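Foley Community Board
Home and Yard > Indoors

Thread: Refinish the dining table or leave it alone?

kester_lane
Posted in February
Our dining table came from my aunt. Solid top, four chairs, dark finish. The finish is sticky in two spots near one end and there are white rings from mugs. My wife wants it stripped and done over. I would like to clean it and put a cloth on it. It gets used every night, and we have no other place to eat while it's apart. How long would it be out of use if I do it myself in the garage? The garage is not heated.

oldmaple74
Sticky is usually years of spray polish and hand oil. Try mineral spirits on a rag first, and test under the edge. If the rag comes up brown and the spot feels hard afterward, you're done. I did ours and never had to sand. The rings may need a separate go with a warm iron over a cotton cloth, low setting, no steam, a few seconds at a time.

rjp_foley
I disagree. Once it's sticky, the finish itself has gone soft. You can clean it and it will look fine until the first humid week. Strip it. In an unheated garage in February you will wait forever for anything to dry, so hold off until it warms up.

oldmaple74
Sometimes it's soft, sometimes it's dirt. A rag costs nothing. I wouldn't start with stripper on a table I hadn't cleaned.

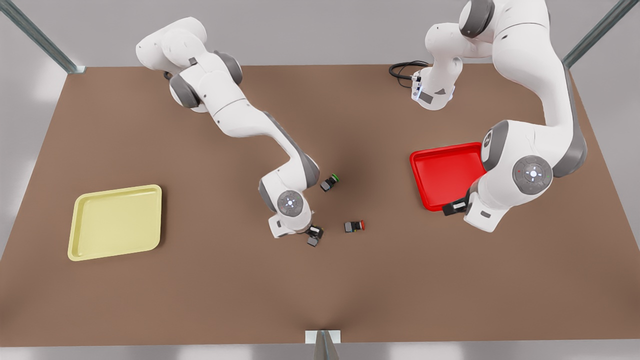 Sibusiso Nkosi

I've refinished three tables and I'd say both of you are partly right. Clean first. Wait a week. Press your thumbnail into the spot where it was sticky. If it leaves a mark, strip the top only and leave the legs and apron alone. People strip the whole thing and then find out how long it takes to get old finish out of turned legs.

If you do end up going down to the wood, think hard about the color. I went with a flat mid brown on the last one and I like it more than the gloss that was on there. Crumbs show less than they do on a dark shiny top. Scratches are easier to live with too.

Time for the top alone: one day to strip, one to sand, then stain, then three coats of wiping varnish with a day between each. After that we kept hot plates off it for two weeks.

kester_lane
Thank you, I didn't know you could do only the top. Would it match the legs afterward?

Sibusiso Nkosi
Not exactly. Ours is a shade off. Visitors haven't mentioned it. Make test patches on the underside and let them dry before you pick.

Parvathi Kurian
One thing missing here is what the top is made of. "Solid" is what everybody's aunt says. Look at the end grain at both ends. If the lines on the top run over the edge and continue down, it's solid. If there's a thin layer with something else beneath it, it's veneer, and you should not go near it with a power sander. I went through mine at a corner and had to live with the patch.

rjp_foley
Good point. I should have asked that. I'd still strip it, but by hand if it's veneer.

kester_lane
Checked just now with a flashlight. Lines carry over at both ends, so I think it is solid. I did the rag test on one spot and it came up very brown. Waiting on the thumbnail part.

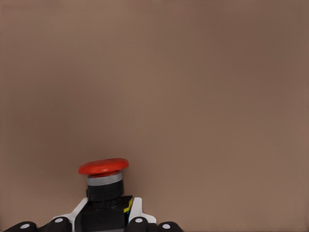

Finishes and Stains

Parvathi Kurian
Moved the product questions down here so the thread stays readable. For wiping varnish I thin the first coat and leave the rest as it comes. Oil is easier to repair but you will be putting more on every year. With kids I would take the varnish.

oldmaple74
Oil for me. Ten minutes with a rag once a year is no hardship.

rjp_foley
Water rings are why I quit oil.

kester_lane
The thumbnail left a small mark at one end and none at the other. My wife says that settles it. I'll wait for warmer weather and do the top. Will post again when I get to the stain.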